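# Bin preparation (robotic picking) 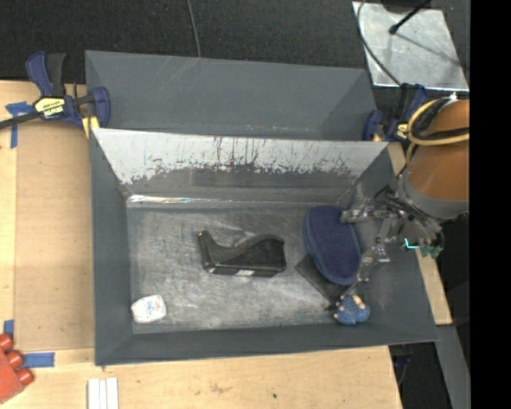 *Last changed: 2026-07-11*

**Bin preparation** is the set of working rules for fixing, marking, loading and inspecting an open container from which a robot arm picks mixed objects. It covers the container and its surroundings up to the edge of the table. It does not cover the arm controller, the choice of gripper or the safety of persons, each of which has its own body of rules.

## Background

Early picking trials were usually reported by success rate alone, with little said about the container. Results from different rooms could not be compared, and a cell that had been moved or knocked often gave different figures from one week to the next. The first written rules in common use were the Calladdale bench notes, which treated the bin as a piece of measuring equipment with a known position and a known state. The later Rostska code took over most of the Calladdale text and added clauses on object sets and cleaning. The Flidance supplement deals only with sloped-wall bins.

## Fixing the bin

The Rostska code requires that the bin cannot be shifted by a sideways push of 29 newtons applied at the rim. Three methods are accepted:

- bolting through the base
- a fitted recess in the table top
- clamping to the table edge

Clamping is common in laboratories where the bin is changed often. Bar clamps placed at the two upper corners of the back wall leave the front and both sides clear for the arm. Clamp handles must stay outside the swept volume of the wrist, and this is checked at the slowest speed with the arm taken to each corner of the bin in turn. A clamp moved during a session counts as a change of set-up and is logged as one.

Bolted bins need a torque check once a month. Clamped bins are checked by hand at the start of each session.

## Position marks

Strips of coloured tape on the table top are the usual low-cost means of marking. The code asks that tape differ clearly in colour from the table and that a strip be replaced when its edge lifts. Painter's tape is preferred on wooden tops, where stronger adhesives may pull the finish. Tape used as a position mark is not to be used for labels or for holding down cables.

Where the bin is found more than 5 mm from its mark, picking stops and the transform between arm and bin is measured again. Moving the bin back by eye is not accepted under Rostska. Calladdale permits it for practice runs whose results are discarded.

## Sloped walls and rims

Sloped inner walls return objects towards the floor of the bin and reduce the number that lodge in corners. They also create a third resting state, in which an object lies partly on the floor and partly on the rim. A flat item such as a sponge or brush head in this position presents a tilted face to the gripper, and a vertical approach planned for the floor may strike the slope first.

The Flidance supplement gives the following rules:

1. An object touching both floor and rim is recorded as "bridging".
2. Bridging objects remain in the set and are not pushed down by hand.
3. The fingertip path to a bridging object is tested against the wall model as well as the floor model.
4. A failed pick on a bridging object is counted in the same total as any other failure.

The second rule is the one most often broken. Operators tend to tidy the bin between attempts, which raises the success rate and hides a fault in the planner.

## Object sets

A set should mix rigid and soft items and should vary in height. Typical members are moulded plastic parts, small containers and knitted or other textile pieces. Soft items are listed separately, as their shape at rest changes each time they are dropped. The Conceição list, a register of household and workshop objects used by several laboratories, holds 228 entries with mass, longest side and surface type for each.

Labels and printing on objects are left in place unless they are loose. A part-detached label is trimmed or the object is withdrawn. Objects that shed fibres are shaken out away from the bin.

Items waiting their turn may be kept on the same table if they lie outside the rim and outside the reach of the fingers at floor height. Rostska adds that a waiting item must not stand taller than the rim on the side from which the arm enters.

## Surface wear and cleaning

Bin floors and dividers collect scuffs, smudges and chalky residue in normal use. Wear is not in itself a fault. It becomes one when it alters the depth reading or when the detector reports a mark as an object. The usual test is an empty-bin capture at the start of the session, in which any detection at all is a failure.

Cleaning is done with a damp cloth and no solvent. Solvent may craze painted panels and leave a sheen that upsets depth sensing. Calladdale advises against repainting a worn floor in the middle of a test series. If repainting cannot be avoided, results from before and after are reported in separate tables.

## Cables

Cables on a moving link are dressed with enough slack for the full turn of each joint and are inspected for rubbing at the points where they loop. Cables on the table run behind the back wall or out to the side furthest from the arm. No cable may cross the open top of the bin. Circuit boards mounted on the gripper are placed on the side facing away from the deepest wall where the design allows, and any status light should remain visible to the operator with the gripper lowered.

## Session record

The minimum record under Rostska consists of the bin identifier, the fixing method, the state of the marks, the object list, the empty-bin capture and any change made during the session. Records are kept for 3 years. The May revision of the code removed the need for a paper copy.

## See also

- Calladdale bench notes
- Conceição list
- Flidance supplement
- Gripper fingertip inspection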